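Classic War Films > General Discussion > Sub pictures that deserve a proper disc release

prutis_fan
22 January 2023
OK, I finally sat through the restored print of Teltlow and I need to talk to somebody, because my family has left the room. I first saw it on late-night TV as a kid, in a version so chopped up that the whole middle section at the naval yard was missing. I had no idea there was a subplot with the engineer! He's the best thing in it, and for most of my life I thought he was an extra who happened to get a close-up at the end.
The disc runs 15 minutes longer than my old tape. Anybody else picked it up?

reelthree
Got mine last week. I agree on the engineer, but I'm going to be the grump here and say the naval yard stuff drags. Two long scenes of men arguing over a chart, then a dinner, then the chart again. I can see why the TV people went at it with scissors. The convoy attack is still great, though. I'd put it up against anything in Fornelmont, and Fornelmont had a lot more money behind it.

prutis_fan
The dinner scene is the whole movie! The captain lies to his own officers over the soup and you can see the engineer work it out. Without that, the ending is just a guy looking at water.

harborlights
I'm with reelthree, sorry. I like it, I own it, I'll watch it again, but it needed a trim. And the score is way too loud on the new disc. I kept grabbing the remote every time the sub went under. My old copy didn't do that (it also looked like it was filmed through a sock, so I'm not going back). 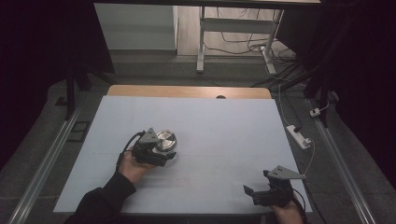
Is the longer cut of Teltlow the one that played in theaters?

The theater version was the shorter one, and the naval yard scenes were put back from a preview print that turned up years later. The booklet covers this, though the type is tiny.

reelthree
Thanks, that explains the fade before the dinner scene. It looks like a reel was joined there. So the director may have wanted it shorter all along?

prutis_fan
Or the studio did. The booklet essay says he complained about the cuts in a letter but doesn't quote the letter, so who knows. I'd love to read it.

tin_helmet_25
Jumping in to say the model work holds up better than I expected. You can tell it's a tank, the waves are the wrong size, but the lighting is so moody I didn't care. Fornelmont used a real ship for the harbor scenes and somehow it feels less real to me. Everyone in that one is so clean.

harborlights
Fornelmont is clean because it's set in a week of shore leave! I will defend that movie forever. The dance hall scene had 300 extras according to the trailer, and it looks like it.

tin_helmet_25
Fair, I'll give you the dance hall. Not the romance.

reelthree
Nobody is defending the romance.

harborlights
I was about to, but fine.

prutis_fan
Back to discs for a second. Has anyone heard if the Taheri label is doing the sequel? They had it on the list for July and then it dropped off the page. I wrote to them and got a form reply with a ticket number, 3888, and nothing since.

reelthree
Last I saw, it had moved to "in preparation." I wouldn't hold my breath. The sequel has a different lead and hardly any submarine in it, so I can't imagine people are lining up.

prutis_fan
I'm lining up. Put me down for one.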